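The Play Kitchen: A Gallery in Several Servings

Photos and captions by Babak Ranjbar

Our play kitchen started with one saucepan and a good attitude. It now has a produce department, a dress code and a waiting list for the stool. I've been putting pictures of it on this page since May, mainly for the grandparents, who ask to see the child and get the vegetables. Newest material is at the bottom. Click any picture to make it larger, if your evening is that open.

The stove
A Kavora, bought secondhand, with four painted burners and an oven door that closes on the third try. The knobs click when you turn them. They click very well at 6 in the morning.

The menu board
Soup is 3 dollars. Cake is 200 dollars. I asked about the difference and was told that cake is harder.

The good plates
From the Vustholm set, which came with 13 pieces and a leaflet in nine languages, all of them warning me about the same fork. The fork is in the sofa. We've made our peace with it.

Lunch service, Sunday
Three courses, all soup. I sent mine back to see what would happen and was charged for it twice.

Produce

The vegetables get their own section because they outnumber everything else we own. They came in two batches: a Bognár starter box, and then a bag from the Undcombe toy swap that I agreed to carry to the car before I had looked inside. None of it is to scale. If you believe our produce, a strawberry and a potato are close relations, and a pea is the size of a golf ball.
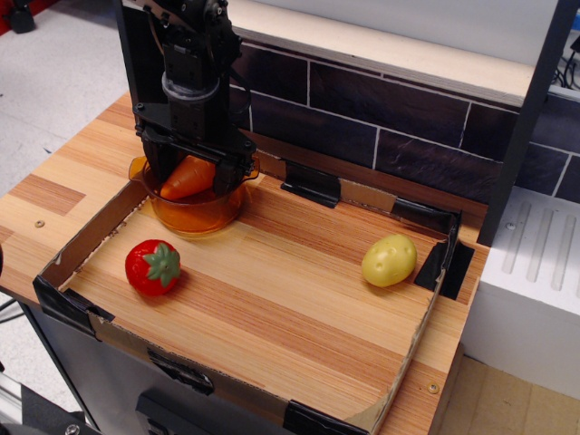

Carrots are the workhorse of the house menu. They go into the soup, they stir the soup, and in a busy week they've been the telephone. The potato has a quieter career. It gets served whole, on a plate, with nothing, and you're expected to say something nice about the seasoning. I usually go with "very even."

The strawberry is dessert, and it is also the tip. You get it at the end of the meal, you admire it, and you give it back. I tried to keep it once and had to speak to the manager, who is four.

The bread
One loaf, sliced, held together with hook-and-loop tape. Cutting it makes a sound like someone taking off a ski boot. This is the most popular item in the kitchen by a mile, and I've now sliced the same loaf more often than I've sliced real bread.

The egg carton
Holds six. We have five eggs and a ping-pong ball, and the ball is always the one I get.

Cash register, drawer open
At closing on Sunday the restaurant had taken in 252 dollars, most of it from me. The currency is bus transfers and one button. I wasn't offered a receipt, although my wife was.

Staff apron
One size, which is mine, folded over twice and tied with a shoelace. The pocket holds a spoon, a crayon and whatever was in there last week.

Washing up
A dry sink, a dry sponge and a great deal of splashing noise made with the mouth. I've asked if the staff would like to try the real dishes. They're considering it.

Closed
The sign is the back of a cereal box and it says CLOSD. It goes up at 7:30 and comes down again at 7:34, when somebody remembers that the bear hasn't had his dinner.

More pictures when I find the lid to the small pot. If you were at the Undcombe swap and went home short one plastic eggplant, write to me. We have two and neither of them gets ordered.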